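Workshop Tips: Keeping a Bag-Handling Gripper Happy

Last updated 2019-04-17

I have had a small two-arm cell in the back half of my workshop for long enough now that I have stopped thinking of it as a machine and started thinking of it as a fussy appliance, like the old dishwasher that only drains properly if you load the bottom rack first. Its whole job is bags. Thin ones, crinkly ones, the kind that cling to your sleeve when you open the roll. It takes a bag from one side, passes it across, and sets it down on the other side, and when it is in a good mood it does this all afternoon while I get on with something else.

When it is in a bad mood, it is nearly always the fingers. So these are my finger tips (sorry!), gathered up from the notebook I keep on the shelf by the controller. Several readers in Lavonlow and over in Nusetley have written to ask for them in one place, and a few of you run much nicer equipment than mine, but plastic film is plastic film and I think most of this will carry over.

Wipe first, adjust second

I can't say this often enough. If a grip starts to slip, don't reach for the settings. Reach for a cloth. Film leaves a faint greasy coat behind it, from the printing or from the plastic itself, and you won't see it until you run a clean white rag down the inside face of the finger and turn the rag over. I use a barely damp microfiber cloth with one drop of dish soap, then a second dry one. Power off, of course, and arms parked, and give everything a minute to settle before you put your hands in there.

Skip the window cleaner. I used a blue one for most of a summer and it left the pads so slick that I spent half of July turning up the grip force to make up for it, which only wore them faster.

If soap doesn't shift a mark, leave the mark alone. A smudge or a light scratch on the outside of a finger does no harm whatsoever. It's the inner faces, where the two sides meet, that want your attention.

Check that the tips meet squarely

Close the gripper on a strip of ordinary printer paper and tug it gently. Then do it again a little to the left, and again a little to the right. The pull should feel the same all the way across. If one corner lets the paper go, the tip is sitting at a slight angle, and a bag will find that corner every single time.

On mine the cure is two small screws at the base of each finger. Loosen them a quarter turn, close the gripper on the paper so the tips pull themselves flat against each other, and snug the screws up again while it is still closed. Don't lean on them. I once tightened a set so hard that the plate bowed, and I had to order a new one from Genano and wait for it — a long wait, with a lot of hand-bagging in it.
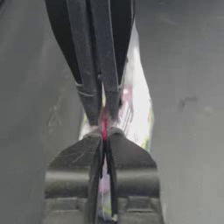
The handover is where I see most of my trouble, and I suspect it is where you'll see yours. For a moment both grippers have hold of the same bit of film, and if either one is still moving, the bag stretches or creeps. My rule is that the second gripper closes completely and everything stands still for a short pause before the first one lets go. I started out with a pause of 230 milliseconds, which I was rather proud of because it looked so brisk. A longer pause is kinder to thin bags, though, and if you're just getting started I would go generous and trim it back later.

Also, teach the handover slowly, with a real bag in place. I know it's tempting to do it with the grippers empty (you can see better, and nothing crinkles at you), but film has a little thickness once it bunches up, and tips that look perfect empty can be pressing much too hard with six layers of plastic folded between them. Jog in by hand, stop when the bag is held, and save that position.

Look after the cables while you're there

Every time I clean the fingers I run my hand along the wrist cable as well, feeling for flat spots or stiffness. The Semple clips I use are good but they do walk along the cable over time, and once the slack has all gathered at one end, the other end gets yanked on every big turn. Slide them back where they belong and put a dab of paint pen beside each one so you can tell next time.

A little routine that works for me

Wipe the inner faces before the first run of the day. Paper test every 30 hours of running, or whenever I've swapped to a different roll of bags. Screws and cable clips at the same time as the paper test, with the date jotted down in the notebook.

And keep a few old crumpled bags in a drawer for testing. New ones off the roll are far too well behaved, and if your gripper can pass a bag that's already been sat on, it will manage the fresh ones without any fuss.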